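# Osent 白色台面工作台(深 800)

Osent 是 Zivura 面向小件作业的一款工作台,白色台面,台面上不开孔、不带固定隔板。适合拆检手机和小型电子设备、分拣零件、贴标、装盒这类要在台面上来回摆放小东西的工作。
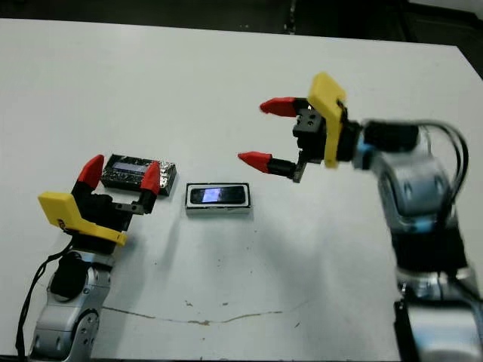
台面深度 800 毫米,宽度按订单制作。多数客户把它当作中间工位使用:来件从一侧放上来,处理完从另一侧取走。也有客户靠墙放,只用一条长边。两种摆法用的是同一个台面,下单时不用区分。

## 为什么做成白色

小件作业的人对台面颜色的要求很一致,要浅色,要单色,不要花纹。黑色外壳、深色屏幕、小螺丝和短线头放在白色台面上容易看到,收工时扫一眼就能发现漏收的东西。带木纹或麻点的台面,碎屑和小零件容易混进花纹里。

白色也有麻烦的地方。油墨、记号笔和深色胶渍会很明显,需要及时擦。浅色的塑料件和白色标签纸放在上面反差不大,如果您的工作主要处理这一类物品,建议在作业区加铺一块深色垫,或者选 Osent 的深灰台面。深灰台面的尺寸和台架与本页产品相同,价格另询。

## 规格

| 项目 | 内容 |
| --- | --- |
| 型号 | Osent 工作台,白色台面 |
| 台面深度 | 800 毫米 |
| 台面宽度 | 按订单制作 |
| 桌下净空高度 | 557 毫米 |
| 包装后重量 | 约 51 公斤(标准宽度) |
| 交货 | 确认图纸后 6 个工作日发货 |
| 台面颜色 | 白色,深灰可选 |
| 安装 | 需现场组装,附工具和说明书 |

桌下净空高度指从地面到横梁下沿的距离。准备在桌下放抽屉柜、废料桶或周转箱的,请先量一下柜体高度,把轮子也算进去。经常有人量了柜体,漏了脚轮,到货后推不进去。横梁不能锯短,也不能自行改位置,需要更高的净空请在下单前提出来,我们重新出图。

## 台面怎么分区

台面本身没有刻线。我们收到过几次加印刻度和分区线的要求,试做过以后没有列入标准产品,印线的位置一旦和实际作业不合,反而碍事。比较实用的做法是用可撕的细胶带先贴出来,用上几天,位置确定后再换成耐擦的标线胶带。

Fustamthorpe 的维修站一直在用这款台面。他们的分区很简单:左边放待检的设备,中间留给正在处理的那一件,右边放检完的。站长 Tegan Sheehan 给我们的意见里有一条值得转述:

> 中间那块一定要留够,别让托盘慢慢挤过来。我们在中间贴了一圈胶带,圈里只准放一件。

这条意见后来写进了随货的说明书。

如果两侧都有作业,建议把共用的工具放在长边中段,伸手距离相近。电源线和数据线尽量从台面后沿往下走,不要横过中间的作业区。后沿下方可以加装走线槽,见下面的选配件。

## 配合小托盘使用

直接把手机、屏幕组件之类的东西放在台面上也可以,不过件数一多就容易和别的单子混在一起。用浅口小托盘装着走,一件一盘,随盘带一张工单,会清楚很多。

Zivura 有配套的白色长方形小托盘,单独销售,不随工作台附送。选托盘时注意以下几点:

- 盘底内尺寸要比所装物品略大,取放时手指能伸进去。
- 带屏幕的设备屏幕朝上放,盘内不要再放螺丝刀等硬物。
- 拆下来的螺丝另用带盖小盒装,不要散放在同一个盘里。
- 托盘叠放前确认盘内物品没有高出盘沿。
- 裸露的电路板请用防静电托盘,本页所说的普通托盘不具备防静电性能。

最后一条请特别留意。Osent 标准台面同样不是防静电台面。需要处理裸板的工位,要铺防静电垫并按要求接地,接地点由贵方电工确认。我们可以在台架上预留接地螺栓,需在订单上注明。

## 照明

白色台面会把顶灯的光反上来,看带玻璃面的物品时尤其明显:屏幕正中常有一块亮斑,盖住划痕。把灯从正上方挪到侪前方通常就能改善,或者把物品转个角度再看。

周围环境光较暗、只在台面上方开灯的工位,我们建议把灯的亮度调低一档。台面太亮而四周太暗,长时间看眼睛容易累。灯具不在本产品范围内,台架后侧的立柱孔位可以安装多数夹式灯臂,夹口开度请以灯臂厂家的说明为准。

## 组装

工作台拆散装箱,台面单独包装。组装需要两个人,不建议一个人翻动台面。

1. 在地上铺好包装纸板,把台面正面朝下放平。
2. 按说明书上的标记摆好两侧腿架,螺栓先带上几扣,不要拧紧。
3. 装横梁。横梁有方向,贴标签的一面朝后。
4. 确认四角对齐后,按对角顺序拧紧全部螺栓。
5. 两人抬起翻正,放到使用位置,再调地脚。
6. 用水平尺在台面两个方向各测一次。

地脚调好以后要锁紧螺母。使用一个月左右再检查一遍螺栓,搬动过的也要重新检查。翻正和搬运时请抬横梁或腿架,不要只抓台面边缘。

地面不平的老厂房,地脚的调节范围可能不够,可以垫钢片,不要用折起来的纸板,受潮以后会塌。

## 清洁和保养

日常清洁用微湿的软布擦,再用干布擦一遍。胶渍先用塑料刮片轻轻铲掉,余下的用布蘸少量异丙醇擦,擦之前在靠边的位置试一小块。不要用钢丝球、砂纸和含研磨颗粒的清洁膏。

电烙铁、热风枪请放在专用支架上,热风枪的出风口不要对着台面。需要切割时垫切割垫。台面有划痕不影响使用,如果划痕较深又正好在作业区,可以单独更换台面,腿架和横梁继续用。更换时请提供原订单号,我们按原图纸的孔位加工。

靠近窗户的台面长年受阳光直射,颜色会和背光处有差别。这属于正常变化,不在保修范围内。

## 选配件

- **后沿走线槽**:装在台面后沿下方,电源线和数据线分两格走。可以后装。
- **后挡条**:防止小件从后沿滚落。靠墙摆放时通常不需要,两侧作业时也不建议装。
- **桌下搁板**:装在横梁上,会占用一部分桌下净空,已经计划放抽屉柜的请不要同时选。
- **带刹脚轮**:替换地脚。装脚轮后台面会升高,整体稳定性不如地脚,精细作业的工位请谨慎选用。
- **接地螺栓**:需在生产前注明,不能后装。

## 常见的几个问题

**可以在台面上打孔固定设备吗?**
可以,请避开横梁和腿架的位置,打孔图在说明书最后一页。孔径、受力和固定方式由设备方确定。自行打孔后,孔位周围的开裂不在保修范围内,其他部分照常保修。打算固定较重的设备,请把设备重量和底座尺寸发给我们,由技术员 Eifion Morris 核对后再下单。

**两张台子可以拼在一起吗?**
可以。同一批订单的台面颜色一致,隔很久再补订的可能有轻微色差。拼接时用连接片,连接片免费,请在订单备注里写明。

**能坐着用吗?**
可以坐着用,也可以站着用,腿架高度在订单上二选一,出厂后不能互换。规格表里的桌下净空高度是坐姿腿架的数值。站姿腿架的数值见图纸。

**有样块吗?**
有白色和深灰两种台面样块。建议把样块拿到实际工位的灯光下,放上您平时处理的物品看一看再决定颜色。

## 订购

请把需要的宽度、腿架类型、选配件和收货地址发给销售 Aniela Olszewski。她会先回一份图纸,图纸确认后安排生产,发货时间从确认当日算起。更改宽度或腿架要重新出图,交货时间也会重新计算。

货到后请当着司机的面检查外包装。台面箱的四角如有压痕,请拍照并在签收单上注明,再开箱。需要送货上楼的,请提前告知电梯门宽和轿厢深度,台面箱不能弯折,也不能斜着硬塞。

售后和更换台面联系 Isla Merrick,请附订单号。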